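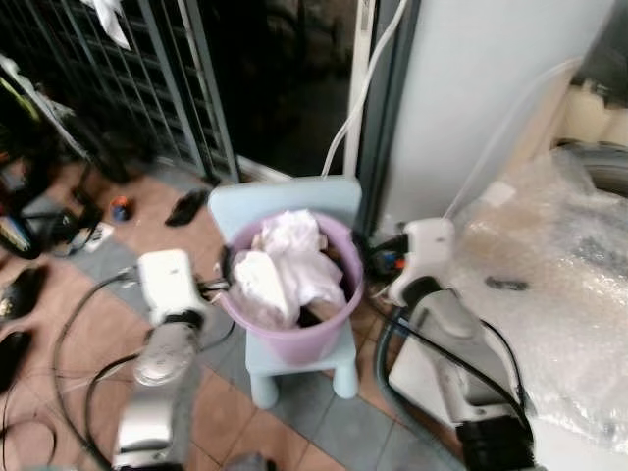 Is the Dorkia in Plernberg still doing its Singhal season?

Posted by matinee_moth, 27 March 2018

I picked up a leaflet in December saying the Dorkia was going to show 6 of the early Singhal films, one every other week, and I've only managed to get to the first (loved it, even with the dodgy sound in the second reel). Now the website just has the new releases on it and the phone rings out. Has the season been dropped? I'd really like to catch Gemton on a big screen – I've only seen it on an old DVD where the night scenes are basically black. Also, do members still get in for less, or has that gone?

backrowbiscuit
No idea about the members' price, sorry, but Gemton was definitely in the trailers when I went last week. Sit upstairs if you can!

reelandtrue
It hasn't been dropped, it's been moved. They've put the older films on at 8 in the small screen and for some reason those don't show up under "Now playing". You have to click on "Special screenings" and then scroll past the opera. I missed one the same way and was quite cross with myself.

Members do still get money off but you need to book at the desk, as the online page charges everyone full price. Take your card, they do ask for it.

As for Gemton, please go. I saw it years ago in a hall that held 900 and the long walk through the market had the whole place silent. The small screen won't be quite like that, but the print they're using is meant to be a good one and you'll be able to see what's going on in the night scenes, which does change how you feel about the brother. It's a slow first half hour, mind. I'd have a coffee beforehand – the café shuts before the evening showing starts, so get one on the way.

platform_nine_ish
Gemton is overrated in my opinion, the one with the lighthouse is miles better. But yes, special screenings page, same as above.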